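Zidivora 開発室
2018/03/27

双腕セルの追加導入について、検討メモを何回かに分けて書く。予算申請の締めは5月。金額の単位は特記しない限り千円、税抜。

上限は3000。これは本体、架台、カメラ、治具、据付、初年度の保守を全部含んだ枠で、後から足せる見込みはない。前回は本体だけで枠を組んで、ケーブルと固定金具が消耗品費に流れた。同じことはやらない。

候補はMindbyとMoschosの2社。可搬質量とリーチは両社とも要件内。差が出るのは手首まわりで、Mindbyはカメラ用ブラケットが標準付属、Moschosは別売。見積書の本体価格だけ並べるとMoschosが安く見えるので注意。

保守は年額200で両社横並び。ただしMindbyはグリッパの指を消耗品扱いにしていて、保守の対象外。Moschosは年1回の交換を含む。指の摩耗は使い方次第なので、ここは自分たちの稼働時間で計算し直すしかない。

納期はMindbyが3か月、Moschosが12週。ほぼ同じ。どちらも発注書の受領日起算で、仕様確認の往復は含まれない。

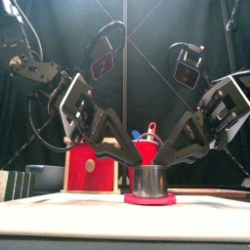
対象物は小型の容器と手工具が中心で、可搬質量に余裕を取る意味は薄い。金をかけるなら繰り返し精度と指先の形状。両腕の指先を近づける作業では、本体の干渉より先に手首のカメラとグリッパ筐体の張り出しが効いてくる。カタログの外形図にカメラは載っていないので、ブラケット込みの寸法を両社に請求中。

光沢のある金属は照明の映り込みで認識が不安定になりやすい。拡散板と調光電源を照明の項目に入れた。単価は低いが、申請書に行がないと買えない。

ケーブルの予備は腕ごとに計上する。手首の可動域を広く使うと屈曲寿命が先に来る。Moschosは手首側コネクタがロック付きの独自形状で、市販品では代替できない。Mindbyは汎用品で済む。5年で見ると無視できない差になる。

天板は既製の白い作業台を流用する案が出ているが、保留。両腕が同時に加減速したときのたわみを測ってから決める。新規に作る場合の架台はCovatauに概算を依頼済み。アンカー固定の可否は建屋側の確認待ち。

ソフトのライセンスも形態が違う。Mindbyは腕単位、Moschosはコントローラ単位。双腕1セルなら後者が有利。将来片腕のセルを増やすなら前者でも大差はない。増設計画が決まっていない以上、今回は1セル分だけで比較する。

教育費。両社とも初回講習は据付費に含む。2回目以降は有償。受講者を絞りすぎると異動で詰むので、追加1回分を最初から積んでおく。

現時点の配分案。本体と制御装置を最優先、次に架台と照明、残りを予備部品。予備費は削らない。端数調整で真っ先に消えるのがこの行で、消えた年に限って指先が折れる。

受入試験の条件は発注前に書面にする。項目は、双腕同時動作時の位置再現性、手首カメラの再取付後のずれ量、非常停止からの復帰手順。合否の数値は実機デモの測定値を見て詰める。

未確定なのは、ブラケット込み寸法、天板のたわみ、Covatauの概算。揃ったらこの下に続ける。

お問い合わせ | © 2018 Zidivora | ページの先頭へ戻る
当サイトではCookieを使用しています。閲覧を続けることで使用に同意したものとみなします。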